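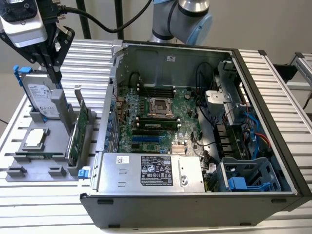
*A desktop computer with its side panel removed, processor socket empty. The processor, a Seagate hard drive and an expansion card are held in the grey fixture at left.*

**MEDIA RELEASE**

# Guvdale opens desktop refurbishing program to schools and community groups

Guvdale, the computer reuse organization, will begin taking orders in January for refurbished desktop computers from schools, libraries and non-profit groups. The first run is 472 machines. All of them are office towers retired by their original owners, and all will be taken apart to the board, cleaned, tested and rebuilt before they are offered.

The program is called Vika. It replaces the organization's earlier giveaway days, where computers were handed out as they came in, with a basic check and no warranty.

"People were glad to get them, but we had too many coming back with a bad drive or a fan that had seized," said Loredana Melis, program manager at Guvdale. "A school office can't run on a computer that might last until spring. We would sooner send out fewer and know what's in them."

Each Vika desktop comes with a refurbished hard drive or a new solid-state drive, a power cord, a keyboard and a mouse. Monitors are available on request while supplies last. The price to registered charities and public schools is $100 per machine, and the same price applies whether a group orders one or a full classroom set. Pickup is free. Delivery is charged at cost.

## How the computers are rebuilt

Work starts with the tower on its side and the panel off. The processor, memory, drive and any expansion cards come out and are tested separately. Parts wait in a moulded holder next to the case, so that the components from one computer stay with that computer until it is either rebuilt or written off.

The processor gets the most attention. Old thermal compound is cleaned off the lid and the contacts are checked under magnification. The socket on the motherboard is inspected for bent pins while it is open, and the case is blown out before anything goes back in.

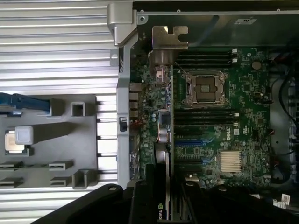 *Page last changed: January, 9:40 a.m. (pickup hours corrected)*

"The socket is where a rushed job shows up," said Kalevi Harju, who leads the bench team. "If you drop a processor in crooked you can lose the whole board. We have a written order for removing and refitting parts, and everyone on the bench follows it, including me."

Rebuilt computers then run a load test overnight. A machine that fails is opened again. If the fault can't be traced to a part that is easily replaced, the computer is stripped and its working components go into stock for other repairs. In last year's trial of the process, 449 desktops passed and were placed with local groups.

Memory and drives are matched to the use the computer is meant for. A group that needs a front-desk machine for email and bookings will receive a different build from one running a homework club. Applicants are asked to describe the work on the order form, and bench staff will call if anything is unclear.

## Data handling

Hard drives from donated computers are wiped before they are reused. Drives that can't be wiped are destroyed on site. Donors may ask for a written record listing the serial number of each drive and what was done with it.

Guvdale tracks every computer with Nimus, its in-house inventory system, from the day it arrives. The record includes the parts removed, the parts fitted and the test result, and a printed copy is included in the box.

## Warranty and returns

Vika desktops carry a warranty of 4 months on all parts. Faulty machines can be returned to the Guvdale workshop for repair or exchange. The warranty doesn't cover spills, power surges or changes made to the hardware by the user. Groups with their own technical staff are welcome to open the case for upgrades, but should contact the workshop first.

## Donating equipment

Guvdale continues to accept desktop computers from businesses and institutions. Towers in any condition are welcome, with or without drives. Loose memory, processors and power supplies are also useful and should be packed in anti-static bags where possible. Printers and tube monitors cannot be accepted.

Drop-off is at the rear door of the Caputo building between 9 a.m. and 3 p.m. on weekdays. Order pickup is at the same door, from 1 p.m. Larger donations can be collected by arrangement.

## Media contact

Loredana Melis
Program Manager, Guvdale

Workshop visits and interviews with bench staff can be arranged on request.

-30-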